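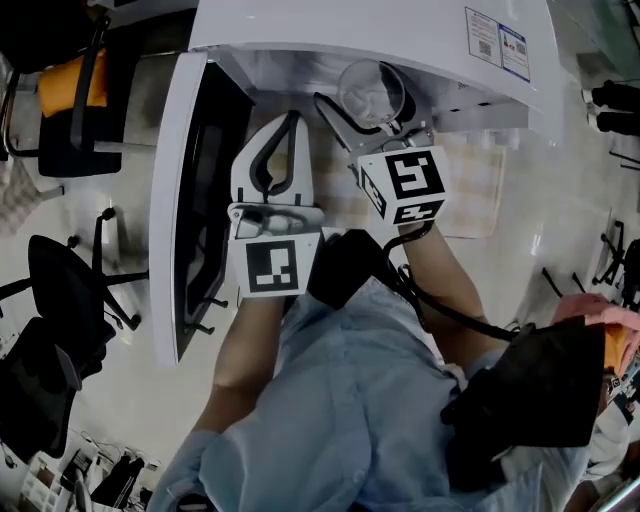 One reader writes that glass must be full of tiny holes, because light goes through it and light cannot go through a solid thing. The idea is a fair one. A sieve lets water through because of its holes, so a window might do the same for light. But a window keeps out rain and wind, and a tumbler holds water without leaking. The answer has to do with what light does when it meets the very small parts that all materials are made of.

What happens when light meets a material

Light can do three main things when it reaches the surface of an object.

It can bounce off. The word for this is reflection. A mirror reflects nearly all of the light that reaches it.

It can be soaked up. The word for this is absorption. Black paper absorbs most of the light that reaches it and becomes slightly warmer.

It can pass through. The word for this is transmission. Clear glass, clear plastic, water and air all transmit light well.

Most materials do a mixture of all three. A window transmits most light, but it reflects a little at each surface. After dark you can see your own face in the window of a lit room. The reflection is there in the daytime too, but it is faint compared with the daylight coming in.

Why some solids let light pass

All materials are made of atoms. Inside every atom are smaller parts called electrons. Light carries energy, and electrons can take up energy, but only in certain amounts. In a brick or a lump of coal, there are electrons that can take up the energy of visible light. The light is absorbed and goes no further.

In clear glass, the electrons would need more energy than visible light carries. They cannot absorb it, so the light carries on and comes out of the other side. No holes are needed.

Ultraviolet light carries more energy than visible light. Ordinary window glass absorbs a good part of it.

Clear, cloudy and solid-looking

There are three words for how well you can see through something.

Transparent: light passes straight through and you can see a sharp picture. Examples are window glass and clean water.

Translucent: light passes through but is scattered in many directions, so you see brightness but no sharp picture. Examples are greaseproof paper and frosted glass.

Opaque: no light passes through. Examples are brick, thick wood and metal.

Scattering matters a great deal. A block of clear ice is transparent, but snow is white, and both are frozen water. Snow is made of many small crystals with air between them. Light changes direction at each surface it crosses, and in snow there are so many surfaces that the light is sent back out in all directions. We see this as white. Crushed glass looks white for the same reason, and so does the foam on top of soapy water.

A clear plastic cup shows the effect as well. While it is smooth it is transparent. If it is scratched all over, the scratches scatter light and the cup looks cloudy.

Does thickness matter?

Yes. Even very clear glass absorbs a small share of the light. Ordinary glass contains a little iron, which absorbs more red light than green. In a thin pane you will not notice. Look at the cut edge of a glass shelf and you will see green, as the light has travelled a long way through the glass to reach your eye.

The shop windows in Bimel are made from Junex panes 11 mm thick, and they look colourless from the front. The viewing panel at the Hjaltested aquarium is 129 mm thick. It is made of acrylic, a clear plastic, and the fish behind it can be seen without a green tint.

Something to try

You need a sheet of white paper, a torch and a few drops of cooking oil.

1. Hold the paper in front of the torch. The light that comes through is dim.
2. Rub one drop of oil into the middle of the paper and wait 35 seconds.
3. Hold it in front of the torch again. The oily patch is brighter than the rest.

Paper is made of fibres with air between them. The oil fills the gaps. Oil bends light by nearly the same amount as the fibres do, so there is less scattering and more light gets through.

Words to know

Absorb: to take in.
Atom: one of the very small pieces that make up all materials.
Scatter: to send off in many directions.
Transmit: to let through.

Kitberg Science Pages, sheet 29. Last changed 06/02/2021.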